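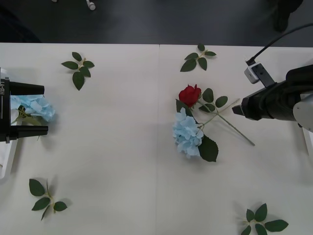

blue hydrangea and the red rose, white table

Forums New posts Members Search Log in
Crafts & Making > Faux Florals > Arranging Help
Filed under: silk & artificial stems, centerpieces

Fake hydrangeas + one red rose, help me not make this ugly

pledurora_fan
ok so quick one, typing on lunch. Doing table pieces for my sister's anniversary thing in November. Have light blue hydrangeas, a red rose (closed bloom, kinda bud-ish) and a bag of greens. Laid stuff out to see what goes with what and now I can't decide. Does the red kill the blue?? Every time I put the rose near the hydrangea my eye just goes to the red and stays there. Budget is 49 bucks for all of it incl. vases, most of that is gone already.

stemwire
Red and pale blue is tough. Looks like the Fourth of July, no offense. I'd swap for cream or a dusty pink. Keep the red for Christmas.

Orkby
disagree w/ stemwire. Red is fine if it's low and off to one side. Problem is people stick it dead center like a bullseye. Tuck it down so the petals of the blue one come over it a bit. Also a closed rose is way better here than a fat open one, less red showing

pledurora_fan
ooh ok. low and off to the side. will try tonight

stemwire
It'll still look like a flag.

Orkby
lol there's no white in it

stemwire
White tablecloth. Think about it.

pledurora_fan
...it IS a white tablecloth. dang

fbeddoe
Hi, Ffion Beddoe here, I do the silk stuff for a couple of shops so take this for what it's worth. Before color, sort your heights. Hydrangea heads are big and heavy looking, if they're all the same height you get a row of pom poms. Cut one shorter. Wire cutters, not scissors, you will wreck the scissors. And steam the heads before you start, they come squashed out of the bag. Kettle or a garment steamer, keep it moving, fluff with your fingers while they're warm. Then color.

Sayce_crafts
seconding wire cutters. ruined my good fabric scissors on a Promton stem, still mad

pledurora_fan
Ok back. Tried it without the rose first like a coward. Just the blue ones and greens spread out on the table so I could see every stem before anything goes in a vase.

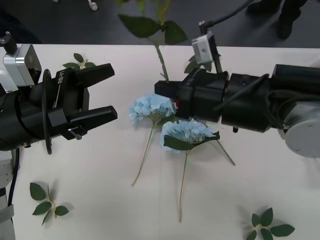
and I think I like it better?? The pale blue next to the dark leaves is really calm. Stems are long though, the thin kind, and they flop wherever they want. Do I bend them or cut them? Two hydrangeas per vase is the plan. The loose green sprigs I was going to use as filler around the bottom but not sure if they should go in first or last. The taller stemmed plant I have no idea about, might be too much for a dinner table, ppl need to see each other.

Orkby
greens FIRST. they make a grid and hold everthing else up. then the heads. then poke whatever's left in the gaps

fbeddoe
I go the other way for faux. Heads first, greens last. With fresh you need the grid, with wired stems you can bend them to stay put, and you waste less green because you only fill the holes you can see. Orkby's way works, just uses more.

Orkby
fair but on a tight neck vase try getting sprigs in after two hydrangeas. you'll be swearing

fbeddoe
Tight neck, yes, okay. What's the vase?

pledurora_fan
short glass ones, opening is like a jelly jar

fbeddoe
Then do it Orkby's way. Bend before you cut, always. Fold the bottom of the stem back on itself until the height is right, live with it a day, then cut. In clear glass you'll see the fold so put something in there, pebbles or a leaf curled around the inside. I like the leaf.

stemwire
Leaf inside the glass looks like a salad.

fbeddoe
It's one leaf.

Sayce_crafts
leave the tall one out if its for dinner. put it by the door or on the gift table with the rose. that way you still get to use the red and it isn't fighting anything

pledurora_fan
oh thats smart. rose + tall thing on gift table, blue and green only for the dinner tables. Stemwire are you happy

stemwire
Happier. Still say dusty pink.

Orkby
I'd still put the rose in. one person's flag is another person's nice arrangement

pledurora_fan
ok doing a test vase this weekend, will steam first. do I need to worry about the color running w/ the steamer? they're cheap ones

fbeddoe
Test the back of a leaf and one petal underneath. If it comes off on a white paper towel, skip the steam and use a hair dryer on low. Don't get close with it, the glue in the middle lets go and then the petals slide down the stem, had that happen with a whole box.

pledurora_fan
noted!! paper towel first. thx all, gotta run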